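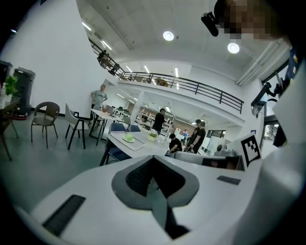 How do people find their seat in a big stadium?

A big stadium can hold tens of thousands of people. Before a match, nearly all of them arrive within the same hour or two, and each one has to get to one particular seat. This page explains how that works.

Stands and blocks

The seats in a stadium are split into large parts called stands. Most football grounds have 4 stands, one along each side of the pitch and one behind each goal. They may be called North, South, East and West, or they may have names of their own.

Each stand is divided again into smaller parts called blocks. Every block has a number or a letter. At the Herkberg ground, the blocks are numbered in a ring, so if you walk past Block 3 you will come to the next number, and so on until you are back where you began.

Inside a block there are rows, and in each row there are seats. The row is often shown by a letter painted on the step. The seat number is fixed to the seat itself.

What your ticket says

A ticket works a bit like an address on an envelope. The stand is the town, the block is the street, the row is the house and the seat is the room. A ticket might read:

East Stand
Gate D
Block 20
Row K
Seat 186

Read it from the top. First go to the right side of the stadium. Then look for the gate. You do not need to think about the row and seat until you are inside.

Seat 186 sounds like a very long row! In some stadiums the seat numbers carry on from one block to the next, so the first seat in your block may already have a high number. Other stadiums start again at 1 in every block.

Gates and turnstiles

A gate is where you go in. At most gates there are turnstiles, which are narrow barriers that let one person through at a time. You hold your ticket against a reader, a light turns green and the barrier moves. Bags may be checked just before this.

The gate on your ticket is normally the one closest to your block. If everybody used the same gate, the queue would be very long and some people would miss the start.

The concourse

Behind the turnstiles is a wide passage called the concourse. It runs under or behind the seats. The toilets, food stalls and first aid room are usually found along it. Large signs hang from the ceiling with block numbers and arrows.

From the concourse, short tunnels or stairs lead up to the seats. The opening where you come out is called a vomitory. It is an old word from Latin, and it means a place where a crowd pours out.

Getting out again

Leaving is quicker than arriving. Turnstiles are slow, so when the match ends, stewards open wide exit gates as well. The stairs and passages are planned so that the crowd can keep moving and does not get squashed together.

Stewards wear bright jackets. If you lose the people you came with, stay inside the ground and tell a steward. Show them your ticket if you have it.

Words to know

Block: a group of seats inside a stand.
Concourse: the passage behind the seats.
Stand: one of the large seating areas of a stadium.
Steward: a person who helps and looks after the crowd.
Turnstile: a barrier that lets in one person at a time.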